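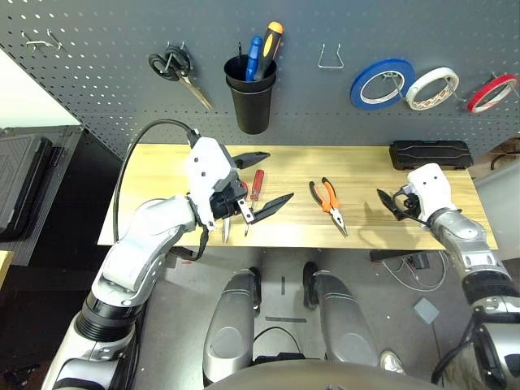
Kipchumba thinks we should stop saying "chores" altogether, because the word makes people picture a butler, and what we have is closer to a kid who can put the pliers away if you've already cleared a spot for them. He wrote that in the margin of last week's page, underlined it, and I've been arguing with it in my head since Thursday, so here goes.

Thursday, bench day. Tool tidy again. The job, for whoever reads this later: everything on the bench goes back to the board or the cup, hand tools only, no moving the tape rolls. Pliers and screwdrivers are the bulk of it. I like this job as a test because I hate doing it myself, and so does everyone else in the shop (you know who you are).

Running total on the tidy task is now 491 attempts over both arms. Of those, 185 I'd call clean, meaning I would have walked off and left the tool where it ended up. The rest are a mix. Plenty of them technically finished but left a screwdriver leaning in the cup like it was about to jump out, and I'm not giving credit for that, sorry Stella.

Stella Mrema wants me to score those as half. Her argument is that her own kids would get full marks for less! Fair, but her kids also find the cup without me fiddling with the lighting for twenty minutes first.

What went well: screwdrivers flat on the wood. Fat handle, rolls a little, but if the fingers come down square it's fine. Colored handles help a lot. I'd paint every tool in this building red if Annelies would let me near her good set.

What didn't: pliers. Still pliers. They open. You pick them up by one handle, the other one swings, and now the thing you're holding is a different shape from the thing you planned for. Four drops in a row before lunch, all the same way, all with me standing there going "no no no" like that does anything. Tried coming in lower, near the pivot, and that was better, but then the handles point whichever way they like when you get to the hook. Nafula suggested a rubber band around the handles. I said that's cheating. She said so is a pegboard. I've been chewing on that one ever since.

Because she's sort of right? The board is already a favor to the machine. Every tool has a place, the places don't move, the holes are on a grid. Laltwood gave us a drawer to try last month, a real kitchen junk drawer with batteries and string and a potato peeler in it, and we got nowhere. I don't mean a low score. I mean we stopped and had coffee. So if somebody asks me whether these things can do shop chores yet, I say some of them, slowly, in a shop that was set up for it. Household, no. Ask me again when it can find the tape measure in my truck.

Speed. I did the whole bench by hand for comparison, not rushing, phone in one pocket, and it was done before I'd finished complaining about it. The arms take long enough that I went and rinsed two mugs and came back and it was still lining up on the first screwdriver. (Speaking of which, the Moen faucet in the back sink drips again, whoever fixed it in April, it didn't take.)

Emmanuel's point, which I'll put down because he's usually right about the boring stuff: slow is okay if nobody's waiting. If it does the bench overnight and it's clean at seven, who cares that it took till two in the morning. I'm with him on that, as long as I trust it alone, and I don't. Not with anything sharp out. The scissors stay off the list until I say otherwise, please don't add them back.

Notes for myself and whoever's on next:

Left wrist cable wants watching. I don't like how much loop there is. Annelies is going to look at a shorter run.

The Warkance scheduler filled up its log at 1,418 lines and quit without a peep, so I lost the tail end of the afternoon. Turn the log level down before you start.

Stukent students are asking to come by and watch. Fine by me, but after the pliers are sorted, I'm not doing that in front of people.

Try the rubber band. I've come around. Score those runs separately and mark them RB so Kipchumba can't complain about the numbers.

And Kipchumba, I'm keeping "chores." Putting the pliers away is a chore. I've had whole Saturdays of it. Next go is with the handles turned toward the wall, two fingers on the pivot, same cup, same hooks.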